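Search this journal Enter keyword or DOI
Home Issues Methods About
Last updated January

4.2 Reliability of the retreat estimates

Earlier work at Brundden Glacier put the loss of grounded ice down to warm water reaching the front. We are not convinced. The case rests on 11 satellite scenes, 4 of them partly under cloud, and on a single mooring that stopped logging in its second winter. Fitting a trend through so few points gives a tidy line and little else. 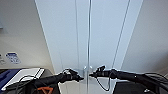 4.3 Surface texture and false margins

We retraced the front by hand and compared our lines with the Guillot product. The two agreed along 79 percent of the margin. Most of the rest lay in shaded, crevassed ice, where the automatic method appears to follow streaks in the surface and miss the true edge.

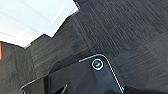 Edge detection on glacier ice depends heavily on grain. A filter tuned on one surface may draw confident lines on another where no margin exists. Gray carpet with fine diagonal streaks and faint tonal changes that hint at seams would give such a filter plenty to report, and none of it would be a front. The Drukier correction is said to remove this effect, but its authors tested it only on smooth ice.

Lowering the filter's threshold made matters worse. At Nutuvano, our comparison site, it moved the mapped front 30 meters inland with no matching change in surface height.

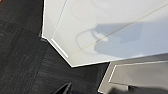
Figure 3. Straight boundary meeting an angled corner on a pale, matte surface.

Until the margins are redrawn from independent data, we see no basis for quoting a yearly retreat rate at either site.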